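House rules for robots: a chat with Huia Henare
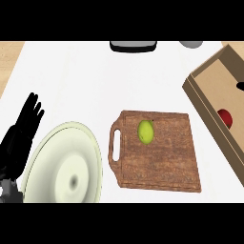 I'd been on the phone with Huia Henare for maybe a minute before she was telling me off about the word "safe." She writes the working rules for kitchen robots at Druvari, and she can't stand it when people say it with no number after it.

"Safe for who? At what speed?" she said. "Write it down or it's just a feeling!"

So they write it down. Her rulebook started in August as two pages and now has 80 rules in it (she apologized for that, then told me three more she wants to add). A lot of them get worked out in simulation first, with everyday stuff like plates, cutting boards and fruit. I asked if a simulated plate teaches you anything about a real one. She laughed.

"It teaches you about your rule. If the rule says 'keep clear of the rim' and two people on my team set that up two different ways, the rule's no good. I'd much sooner find that out with a plate I can't break."

Her team logged 1,685 runs on the last version before anyone signed it off, and nearly all the arguments were over wording. Perla Sandoval, who tests for her over in Tullbridge, got "gently" banned completely. "Perla sent it back 5 times," Huia said. "Same note every time: how gently?"

I wanted to know what a small shop should do if it can't write a whole rulebook. She got pretty fired up about this one. Start with the stop, she told me. Decide who can stop the arm, where they stand, and what has to be checked before it moves again. Then keep a log, even a bad one.

"And put the date on every change, please," she said. "I've seen places with four copies of the same rules and they're all called final."

The next version goes to the Nistden site for comments, and she's expecting plenty. They're still fighting about the section on handing things to people.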